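3.2 Teaching the tongs task by remote control 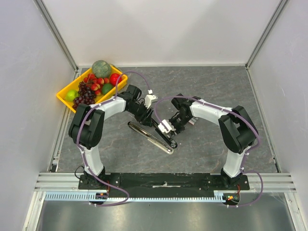 Figure 3. The two-arm Endell cell during a tongs demonstration, with the tray of artificial fruit at the back left.

Our favorite task in the whole set is also the one that gave our operators the most trouble at first. The robot has to pick up a pair of kitchen tongs, settle them between its two grippers, and use them to move fruit out of a tray (Figure 3). A person does this with one hand and hardly a thought. With two arms and small fingertips, it becomes a lovely problem in timing, and a very good test of what a learner can take from human examples.

All demonstrations were given by remote control using the Sendel leader arms. The operator sits beside the cell, holds one leader in each hand, and the two follower arms copy the joint positions. We tried guiding the arms directly by hand in an early pilot, and we liked how natural it felt for single-arm tasks. For the tongs, though, the operator had to lean over both arms at once, and small pushes on one wrist kept disturbing the other. Remote control solved this right away, and it let operators watch the point where the grippers meet (the part that matters most!).

We recorded 300 demonstrations from 8 operators. Most had never driven a robot before, which we see as a real strength of the data: they found ways of handling the tongs that we would never have scripted. Several brought both grippers in close together on the black gripping sections, as in Figure 3, and then shifted one of them along before lifting. Others kept the left arm still for the whole handover and did all the fine work with the right. We kept both styles and did not ask anyone to change.

The fruit was chosen for its spread of shapes and sizes. The melon is far larger than anything else in the tray, while the grapes sag and roll in ways that are hard to predict. Between demonstrations the tray was turned to a new angle and the fruit was mixed again, following the reset sheet written by Slavica Jurić for the October sessions. The starting pose of the tongs was also varied, but they always lay within reach of both arms.

Each operator had eight minutes of free practice before recording. Failed attempts were saved with a separate tag, and we are very glad we kept them. Many include a slip followed by a quick recovery, and as Section 4.3 shows, adding these recoveries to training gave the Sayegh policy a much steadier grasp on the round fruit.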